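Sandevham mug library passes its first summer test

Borrowing a cup for your coffee is catching on along the river walk, and the people behind the idea would like a few more of you to join in.

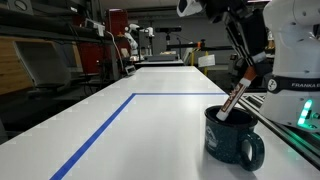 How the library works

If you have walked past the old ferry office since June, you may have noticed the tall green cupboard by the door with its rows of mismatched mugs. Anyone can take one, have it filled at any of the six cafes and bakeries along the river walk, and leave it in the return crate at either end of the path when the last sip is gone. There is no card to sign and no deposit to pay, and the mugs go back to the kitchen at the Petell Bakery every evening at 8 p.m. for a proper hot wash.

The cupboard opened with 68 mugs, most of them from kitchen shelves around town, and donations have been coming in steadily ever since (Petell had to put up a second shelf in the hallway, and then a third). The collection now stands at 163, with everything from sturdy enamel camping mugs to a few dainty china cups that somebody's grandmother must have been very fond of.

"I thought we would lose half of them by the Fourth of July," said Adesuwa Obi, who started the library after one too many mornings picking paper cups out of the reeds below the footbridge. "People bring them back. They even bring back ones that aren't ours, and then we have to put up a little notice asking who is missing a mug!"

Obi kept a tally of loans during the first month and came up with 573, a number she cheerfully admits is probably low, as she wrote it all on the back of a feed store calendar and ran out of room near the end.

What comes next

The folks at Nandov Coffee have offered to host a second cupboard by the boat ramp, where the Saturday-style crowds tend to gather on any sunny day, and the Ríos family is building it out of boards left over from their porch. If the weather cooperates it should be up before the leaves turn.

Donated mugs can be dropped off at Petell any morning before 11. Chips in the rim are a no, sadly, but faded lettering and odd shapes are very welcome. Travel lids tend to wander off, so please keep those at home.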